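Randi Tangen has played Tadport for 3000 hours, and she still gets excited talking about the first two. "You wash up in Rutherford with a lantern and a map that's wrong – I was hooked right there!" she told me.

Tangen now designs quests for the farming RPG's expansion, Cestum, which is due out in October. It adds 44 new villagers, and she wrote most of their dialogue herself (the grumpy ferryman is her favorite, and mine too).

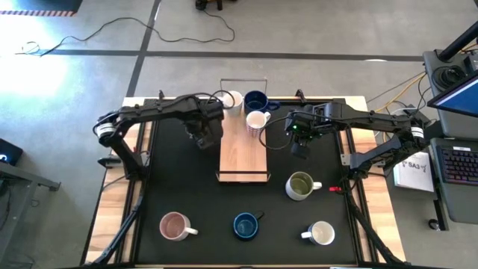

"I wanted every one of them to have a bad day now and then," she said. "If it rains, the beekeeper snaps at you. Bring her soup and she'll say sorry."

And co-op? "Yes, finally! Two players, one farm," she laughed. "My friend Elfriede keeps selling my goats."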